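Subject: Re: [workroom] Hanging rail and the blue wall
From: Efa Maddocks
To: workroom list 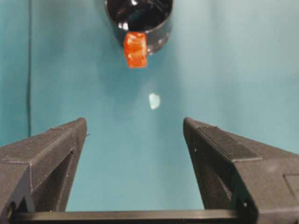
Thanks for the quick answer, Nia. I went by on Thursday after work and took another look, so I can fill in a few things you asked about.

Nia Prosser wrote:
> Before anybody buys anything, can we settle what goes on the
> blue side and what goes in the cabinets? Last time we ended up
> with two sets of hooks and no place for the long rolls. Also, is
> the rail from Flerner still in its box, and does it fit the studs?
> I don't want to drill that wall twice. My vote is to keep it as
> bare as we can and store the small stuff in the drawers.
> Nia

The rail is still in its box. It comes in two lengths, and the longer one will carry almost 100 pounds according to the sheet, which is plenty for anything we own. I held it up against the wall and it lands on the studs at both ends if we start from the door side. The middle bracket misses, so that one needs an anchor. Mathias sells the kind we used in the hallway.

On what goes where, I agree with you for the most part. I would keep the blue side plain and use it for photographing finished pieces, the way we do now. The teal shows up well behind pale things. It comes out lighter toward the right, so for the catalog pages I would stay left of center or bring a second lamp over. Dark glossy things are harder. You get white glare along the rim and down the inside, and turning the piece only moves it. A sheet of tracing paper over the lamp might help. I have half a roll at home and will bring it.

The long rolls can stand in the corner behind the cabinets. I measured, and the gap is wide enough if the step stool goes somewhere else. The small stuff can go in the Lida drawers, top two for hardware and the rest for thread and tape. Please don't put the blades in with the tape again.

Money: we have $324 left in the shelf budget. The Hireo quote for a second cabinet is $300 before delivery, and that would leave us next to nothing for brackets and anchors. I'd rather put up the rail first, live with it through August, and see if we still want the cabinet. If someone feels strongly the other way, say so on the list and not in the parking lot.

One question back to you. Do you want the rail at shoulder height, or up high with a hooked pole to reach it? High keeps the wall clear for pictures — low is easier on everyone who isn't tall. I can drill either way, and I have the stud finder until the end of the month.

Efa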